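Gripper Club: Winter Build Gallery
January 3, 2019
By Damilola Fashola

The club took on cloth handling this season. Members split into two teams, Bollar and Yazzie, and both worked from the same goal - pick up a piece of clothing, move it, and put it down where it was supposed to go. We started in August with rigid blocks and moved to fabric once the hand-held grippers were closing evenly. Birdie Delacroix ran the build sessions and I kept the log.

Each team set a target of 300 practice grasps before the break and 1000 by the end of the school year. Every grasp gets a line in the log with the garment, the person holding the tool, and the result. Missed grasps are logged too.

Knits and wovens go on separate pages. Team Yazzie wanted them together, but the notes were hard to read that way. Thick sweaters bunch up between the fingers, and flat woven cloth tends to slide out unless the tips come in low.

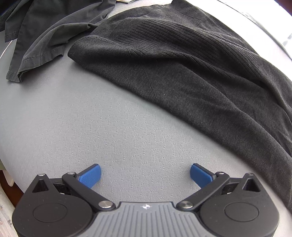
Hems and folded corners are still the best places to start a grasp. Team Bollar is writing up its approach angles for the newer members, and Birdie has a draft of the spring schedule. Sign-up sheets for the next round are in the shop - put your name under one team only.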